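Stavau countertop water filter – seven months in

September 15, 2019 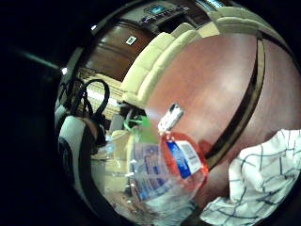 I should say up front that I put off buying a filter for years. Our water comes from a bore shared with the place next door, and it's perfectly safe (we have it tested every February) but it tastes like you've been sucking on a gate hinge. For a long time we got by on bottled water from the shop in town, lugging it up the back steps and feeling guilty about all that plastic every time the recycling went out. Then my neighbour Raluca Marinescu had a Stavau put in, made me a cup of tea with it, and that was the end of my resistance.

The Stavau is a gravity filter, so there's no plumbing and no power. You fill the top chamber, it drips down through 2 cartridges, and you draw it off from a tap at the bottom. Mine is the 8 litre model and it cost $268 from Bratance, who were lovely on the phone and very patient while I measured the gap under my cupboards with them waiting. Do measure yours! You need room to lift the lid off and pour, and I'd only thought about the height of the thing itself. It now lives at the end of the bench beside the bread bin, where I'd really wanted to put the kettle.

The taste is wonderful. I don't have a cleverer word for it. The iron tang has gone completely, the tea has stopped growing that nasty film, and my husband, who swore he couldn't tell the difference, now fills his drink bottle from it before he goes to work. I also looked at the Szűcs under-sink unit, which the plumber favoured, but by the time he'd quoted for the new tap and the bit of pipework it was going to be a good deal dearer and I'd have lost half a cupboard.

Now for the grumbles. It's slow – properly slow. A full chamber takes most of the afternoon to come through, and if you've got visitors you want to be topping it up before bed and again first thing. The tap is stiff, and my mum, whose hands aren't what they were, can't manage it without help. The instructions are a single folded sheet with drawings so tiny I had to get out the magnifying glass, and they never mention that you should run the first couple of batches onto the garden. Raluca told me that one, thank goodness.

Replacement cartridges are easy enough to get. I changed mine last month and the flow picked up straight away, so I probably should have done it sooner.

Would I buy it again? Yes, and I've already talked my sister into one. Four stars, and I'd give it the fifth if they did something about that tap.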